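Where the Glass Goes: Bottle Recycling at Torholm Hall
Student project report, Environment and Society module

1. Why we chose this

Torholm Hall houses 700 students and has, according to its own welcome booklet, a "thriving recycling culture". Having lived there since the autumn, our group felt this deserved investigation. The glass bank stands behind the bike shed, past a puddle that has been there long enough to deserve a name, and is lit by a lamp that comes on when it feels like it. The general waste bin is beside the front door.

Our question was simple: does the distance to the glass bank affect how much glass ends up in it? Our supervisor pointed out that the answer was probably yes. We went ahead anyway.

2. What we did

We put a short survey under doors in May, which we can now say is a poor month to ask students for anything. We printed 1,000 forms, the print shop's smallest order at the cheap rate, and so began a project about waste with a box of spare paper. The forms asked what people drank from, where the empties went, and whether they knew where the glass bank was.

We also arranged for a small collection crate to sit in the kitchen on the Gidau corridor for 15 days. Gidau was picked because it is the furthest from the bike shed and because two of us live on it. The crate was lined with an old towel after complaints about the noise.

3. What came back

Replies were fewer than hoped, and one had been used as a coaster. Most people who answered knew that glass could be recycled. Rather fewer knew where. Several described, with great confidence, the location of the clothes bank.

The crate did better than the survey. It filled up before the first Friday and had to be emptied by us, on foot, past the puddle. Brown and green bottles made up most of it, along with jam jars in varying states of jam.
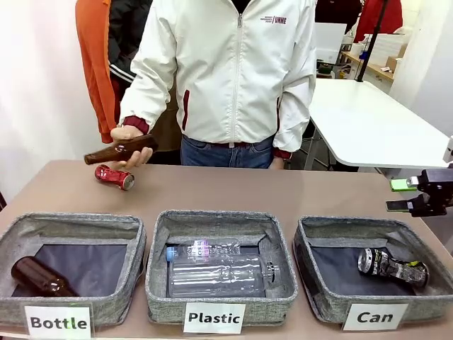 One resident on the corridor told us that the crate was the first bin in the building she hadn't had to put shoes on for, and that she would go on using it as long as somebody else did the carrying. We have thought about this remark a good deal, mostly while carrying.

4. Rinsing

We hadn't planned a section on rinsing. The survey left a space for "other comments" and nearly all of them were about it. Half the building believes an unrinsed bottle ruins the whole load, and the other half believes rinsing is a waste of water. Both halves share kitchens. The leaflet from Illivmont, the firm that empties the bank, says "a quick swill is fine", and we suggest it be pinned over every sink before the matter turns violent.

5. Problems with the study

The crate was on one corridor only and everybody knew who had put it there. People may have recycled more out of politeness, or in Gidau's case, out of a wish to see us go downstairs. We had no figures for the glass bank before we started, so we can't say how much was new glass and how much had simply moved. We asked the hall office for past records and were sent the fire drill timetable.

6. Suggestions

A crate in each kitchen, emptied weekly by someone who is paid to do it. A lamp that works. A line in the welcome booklet saying where the glass bank is, perhaps in place of the word "thriving".

The spare forms are in the Szekeres common room and are blank on the back.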